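# Leads, strips and other household pets

Page 5 of the gallery. The earlier pages had doorknobs, biscuit tins, the backs of radiators and a run of egg cups that drew more post than I was ready for. Now we come to electricity, or at any rate to the plastic bits it lives in before it reaches the kettle.

I've been fond of power strips for years, in the way one is fond of a neighbour's ugly dog. They spend their lives behind a bookcase collecting fluff, and when they do get out they are expected to apologise for it. For most of my childhood you could have one in white, or in white that had been near a smoker. Then at some point the colours arrived. My flat in Tuvusholm has a mint one under the desk that I bought on purpose, at full price, with my own money.

### Lilac, with company

A lilac strip with a white adapter on its back, something peach leaning behind, a plain white strip further off with green and yellow plugged into it. It's the palette of a bag of sugared almonds. The grey lead has been looped up and given a small white zip tie round the middle, and the plug is tucked into the lower loop, flat pins set in a V. The table has had a life of its own, to judge by the scuffs.
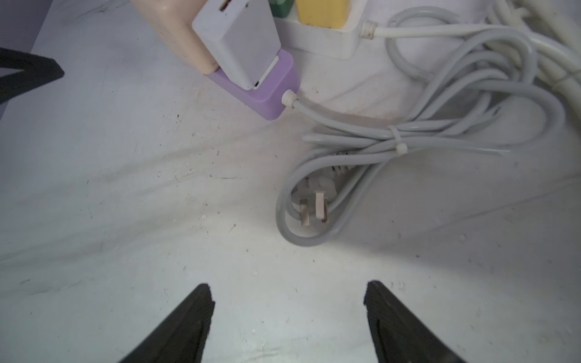 Petro Ostapchuk disagrees with me about coiled leads, and has done since the page on garden hoses. He holds that a zip tie is a confession: whoever puts one on has decided the thing will never be this long again, and will be back in a fortnight with the nail scissors, nicking the insulation. Use Velcro, he writes, or a bit of old bootlace, or learn to live with the mess like an adult. He also wants it known that a lead under any serious load should be uncoiled first, and that he has been telling people this since before I could wire a plug.

He's right about the load, and I'd rather you heard it from him than from the fire brigade. Running a heater through a tightly wound lead is a good way to warm the lead. On the matter of bootlaces I remain unmoved. I tried one in January and the result looked like a parcel from a great-aunt.

### A word on the pastels

Several of you have asked where coloured strips come from, as if there were a farm. Mine is a Fukeo, out of a shop by the ferry that also sells bait. The Mustico ones are nicer to hold but they run to a sort of liver pink I can't recommend to anyone with a white skirting board. Hägglund makes a very handsome grey, and charges as though grey had been difficult to find.

Lilac is harder to get than you'd think. Eskil Lindqvist has had his eye out for one to go with a lampshade, and was offered first "heather" (brown) and then "dusk" (also brown). He has since repainted the lampshade.

What I like about a coloured strip is that you can give directions by it. "Turn it off at the lilac one" is a sentence that can be shouted up a staircase. "Turn it off at the white one, no, the other white one, the one behind the white one" is how the freezer got defrosted at my sister's.

### Adapters, leaning

There ought to be a proper name for the angle an adapter takes up when it has been pushed into a strip by someone with a train to catch. I've been calling it the shrug. Some adapters are born to it, being too wide in the shoulders for the socket next door, and the neighbour has to lean out of the way as well — much like armrests at the pictures. If you have one that sits perfectly straight, keep it and don't let visitors borrow it.

### Still wanted

I'm after cloth-covered flex, anything bakelite, and above all the drawer. Everyone has the drawer. It holds leads for things that were thrown out long ago, and you'd no sooner empty it than sell a grandparent. Send it as it is, please. Someone tidied theirs beforehand last time and I could tell at once.

Page 6 will be bath plugs, with or without chains.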